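Milta gallery -- where the software is right now

Quick page, mostly for the Skornine people who asked what we've been up to since spring. Pictures are being added as I get to them. Words are mine (Orest), blame me, not Huiling.

Short version if you only have a minute. Milta is the software side: takes demos recorded with hand-held grippers, cleans them up, lines up the clocks, trains a policy, then runs it on the arm with a planner underneath that can say no. Four stages, four different sets of bugs. The cleaning stage was supposed to be two weeks. Ha.

What's changed since the last page:

Sync. Pose stream and video used to drift apart on long takes. Jiahui rewrote the matching so it re-anchors every 50 frames instead of once at the start. Boring fix, huge difference. Old takes need re-running through it, script is in tools, read the header comment first becuase the flags changed.

Gripper width. We were reading opening distance from the markers and smoothing it way too hard. Fast closes came out looking like slow closes, and the policy learned slow closes. Smoothing is now off by default. If your curves look jagged, good, leave them jagged.

Take segmentation. Still semi-manual. Kwabena has a first pass that proposes start and end points from gripper speed, then a person drags the handles. Works well on single pick and place, poorly on anything where the operator pauses to think. Thinking looks exactly like being finished, as far as the speed curve goes.

Dataset size as of November: 797 takes through the full pipeline. More sitting in the queue but I'm not counting those until they pass. 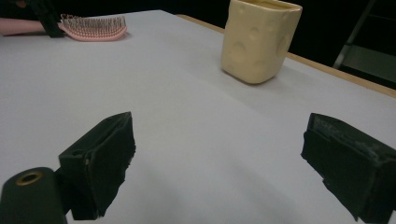 The filter that took longest is the approach filter. It looks at the stretch before contact, fingers open, nothing touched yet, and decides whether the path in is something an arm could follow. People swing their wrists around in ways the arm can't. First version threw away too much -- any quick wrist turn and the whole take was gone. Lihua's version trims the take instead and keeps the tail if the tail is clean. We got a lot of kitchen takes back that way.

Next thing on the same filter is clutter. Household objects, different shapes, different distances from the gripper, and the model has to work out which one you're going for before you've commited. Right now it guesses late. Huiling thinks we're feeding it too short a history, I think the crops are too tight. We're trying both this month and whoever loses buys lunch.

Hands are the other one. If there's a person's hand at the far side of the table the segmenter used to grab it as an object. Sleeves too. Dark sleeve against dark background, mask bleeds right off the table into nothing. There's now a separate hand-and-arm class which gets masked out before training. Not perfect. Pale objects on a white table are still the weak spot for edges, so check those by eye before you sign them off.

Planner notes. Runs at 50 Hz on the bench machine, slower on the laptop, don't demo from the laptop. The reject rules are:

-- target pose outside the reach map: reject and hold
-- two actions in a row that disagree by more than the limit: hold, ask for a new chunk
-- table height unknown: refuse to start at all

That third one annoys everybody. It stays. Table height gets set once per session from the calibration step and you type it in the session file, and yes I know it should be automatic. Brimosico's tool does it automatically and gets it wrong on glossy tops, so I'm in no rush.

Perception. Swapped the backbone, kept the head. Training went from overnight to some 35 minutes on the small set, so now people actually retrain when they change something instead of crossing their fingers. Full set still overnight. Jiahui has numbers, I don't want to paste them here until the eval split is frozen.

Tooling. Tang, our viewer, finally scrubs both streams together. Space to play, comma and period to step, shift-click to drop a marker. Markers save on exit, NOT while you work, so if it crashes they're gone. Fix is half written. Kwabena lost a whole afternoon of markers to this and has been very polite about it.

Known broken, please don't report again:

-- viewer eats all the memory if you open a folder instead of a file
-- time axis off by one on exported plots
-- config loader silently ignores tabs. Use spaces
-- left/right finger labels swapped in the older export format. New format is fine

To do before the next page: freeze the eval split, get clutter takes through the new filter, write down the calibration steps somewhere that isn't my notebook. Lihua wants a failure browser, so you can click a bad rollout and jump to the closest training takes. I want it too. After the split.

Questions to me or Huiling, mornings are better. More pictures when the next batch is sorted.

-- O.K.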